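July, equipment planning, bench 4

Went through the quotes for next round before the budget sheet is due. Three suppliers back so far: Korker for the arms and grippers, Bromier for the bench frames, Dhillon for cabling and strain relief. Floltora has sent a price list but no freight, so it stays in the maybe column.

Arms. Korker will hold the current price on a second pair if the order goes in with the service plan. Service plan covers joints and controllers and excludes grippers and anything downstream of the wrist connector. That exclusion matters, as finger wear is where most of our spend has gone. Asked them to quote fingers separately in packs. They came back at 15 a pack, $126 per pack, minimum one. Put down two packs.

Gripper options. Stayed with parallel. The adaptive unit from Floltora has the wider opening but needs its own power supply and a different driver, and neither is in this year's line. Current stroke is enough for mug handles and plate rims. Not convinced it is enough for the larger bowls. Check against the object list before signing.

Cabling. Existing runs are too long for the bench. Slack ends up hanging on the work side and has to be planned around every time the appliances get shifted. Dhillon can make them to length with a moulded boot at the wrist end, $255 a set, four sets. Worth it. Need to measure with the arms at full reach and then at the fold position, and give them the bigger number plus a hand's width. Do not measure off the drawing, the drawing still has the old base plates.

Bench. Bromier frame is rated well past what we put on it. Tabletop colour: keep the brown. The white sample showed glare in the head camera and we lost the edge of the pale crockery against it. The matte grey was acceptable but is a special order with a longer lead time.

Props and appliances. Coming out of consumables, so keep receipts separate. Same kitchen set as now for the second bench: mug tree, toaster oven, small cabinet with a bar handle, wicker tray, plates, dish rack. Match the cabinet handle if at all possible. Changing the handle means redoing the grasp set for the door, and there is no time allowed for that. Play corn and the rest of the food items can be whatever the shop has.

Power. Toaster ovens stay unplugged for all door and knob tasks, so no new circuit on that account. Controllers do need one. Facilities wants the load figures in writing. Send nameplate values, not measured.

Still open:
Freight from Floltora.
Whether the spare controller goes under capital or maintenance.
Bowl diameters against gripper stroke.
Cable lengths, both positions, left and right arm.
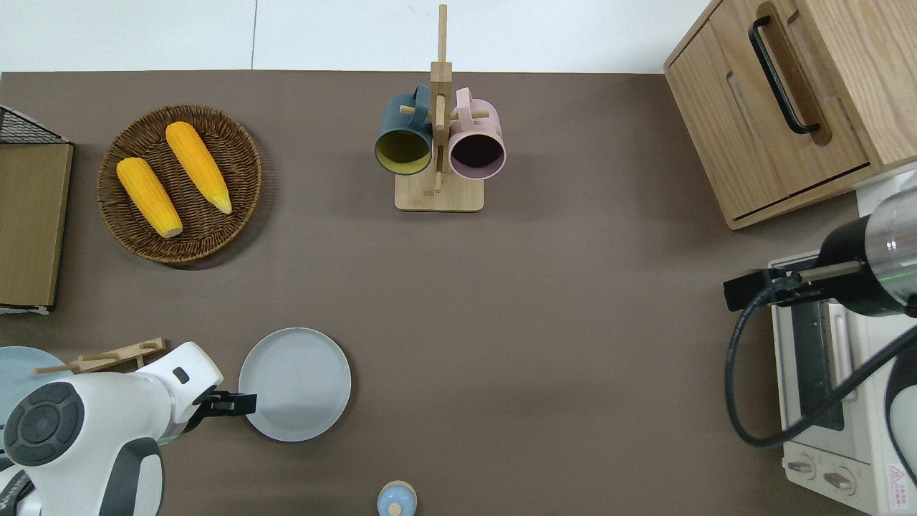

Left and right cable lengths go on the Dhillon form as separate lines, even if they come out the same. Form is in the purchasing folder, second tab.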